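4. Public Demonstration

4.1 Setting and purpose

The demonstration formed part of an open day at the Petholm site on 14/01/2021. Its purpose within the study was limited. We wanted to know whether people with no background in robotics could operate the hand-held grippers well enough to produce usable recordings of door and shelf tasks, given only a short introduction. The recordings used for training in Section 3 had all been made by three trained operators, and the question of operator skill was left open there.

Attendance was by registration. The organizers recorded 145 visitors over the day, admitted in small groups. Each group first heard a ten-minute talk by Lærke Nordðahl on imitation learning, then moved to the demonstration area, where one of the trained operators performed the full task sequence once at normal speed and once slowly. Visitors were then invited to try the grippers. Participation was voluntary, and those who took part signed the same consent form as the trained operators. No personal data were stored with the recordings apart from a self-reported answer on prior experience with robots.

The demonstration area was bounded by black curtains. These reduce the amount of background motion that enters the recordings and, for an event with people walking past, were considered necessary. Overhead lighting was left on for the whole day and was not adjusted between groups.

4.2 Task and apparatus

The task object was a white two-door cabinet with a drawer above the doors, referred to as the Sorkau cabinet in the remainder of the paper. The drawer is opened by a black bar handle. Behind the doors, a shelf separates a smaller upper compartment from the main compartment. Small stickers were placed on the inner faces of the doors and on the back wall. They provide visual texture on surfaces that are otherwise plain, and our earlier tests with bare panels had shown frequent loss of camera tracking once the doors were open and the panels filled most of the image.

Operators used a pair of hand-held grippers, one in each hand. The fingers have ridged inner pads and carry square fiducial markers, from which the finger opening is estimated in each image. The grippers are the second version of the Skerkia design. They differ from the first version in the stiffness of the finger mount and in the position of the trigger, which was moved forward after operators reported fatigue in the index finger.

The full sequence consisted of opening both doors, holding them clear of the compartment, moving one gripper to the shelf, withdrawing, and closing the doors in either order. Figure 3 gives the operator's view with both doors open. The visitor version omitted the drawer, which requires a pull along a narrow axis and had caused most of the failed attempts among new operators in October.
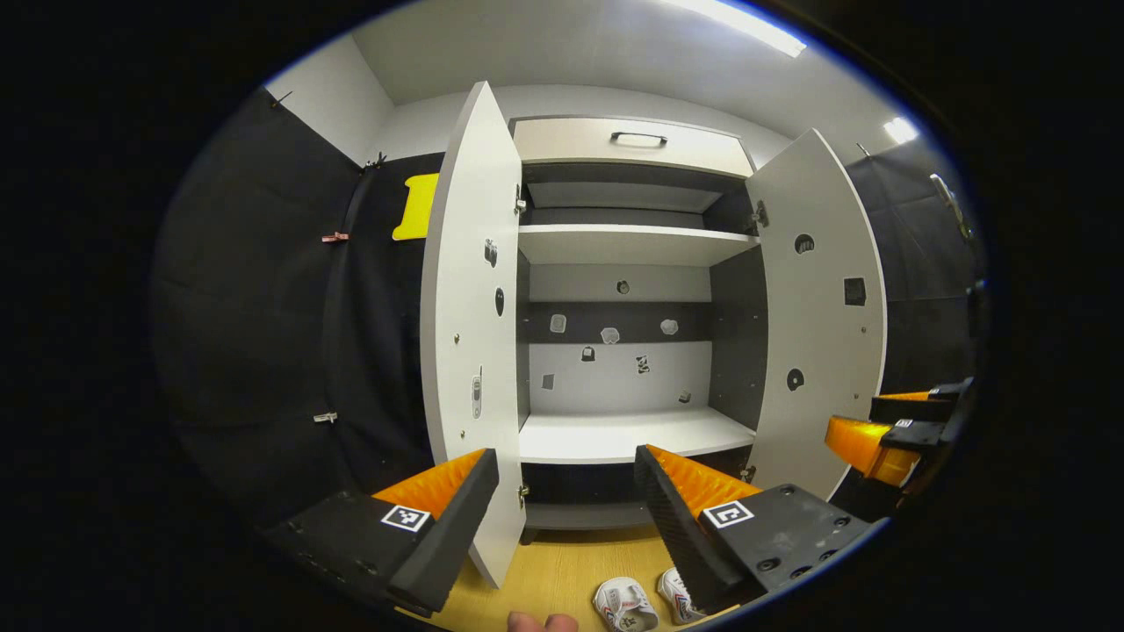

Figure 3. Cabinet with both doors open, viewed from the camera on one hand-held gripper. The fingers of that gripper are in the foreground; the second gripper is partly visible at right.

4.3 Procedure

Visitors received a verbal instruction of about one minute. The instruction covered three points: keep the fingers in view of the camera, move at walking pace or slower, and avoid covering the markers with the hand. Grip force was not mentioned. An operator stood beside the visitor and could stop the attempt at any time, but did not give corrections while it was in progress.

Each visitor was offered two attempts. An attempt was counted as complete if both doors had been opened and closed and the gripper had entered the main compartment between these events. Attempts were not timed during the event, and durations were taken from the recordings afterward. The cabinet was returned to its closed state by the operator between visitors. The position of the cabinet on the floor was checked against tape marks after every group, and it was moved back on several occasions when pulling on the doors had shifted it.

Recordings were processed with the same software as the training data, including the Akbulut filter for rejecting segments with poor pose estimates. Thresholds were not changed. We note that these thresholds had been set on recordings from trained operators and may be strict for the present data.

4.4 Observations

Most visitors completed the sequence on the first attempt. The common difficulty was the second door. Having opened one door, visitors tended to step in toward the cabinet and then had too little room to swing the other door past the body. Trained operators avoid this by standing farther back and extending the arms, a habit that had not been included in the instruction. On the second attempt many visitors corrected their position without being told.

A further difficulty was rotation of the wrist. Visitors often turned the gripper to follow the arc of the door edge, with the result that the camera pointed away from the cabinet during the last part of the motion. The filter rejected a large share of these segments. In a smaller number of recordings the free gripper passed in front of the camera and covered part of the door, which affected the estimate for a few images only.

Several visitors asked whether the robot would repeat their own movement. The operators explained that a policy is trained on many recordings together and that no single attempt is played back. The question came up often enough that we suggest including this point in the introductory talk at future events.

The visitor recordings were kept apart from the training set of some 1,000 demonstrations described in Section 3. Their effect when added to that set is examined in Section 5.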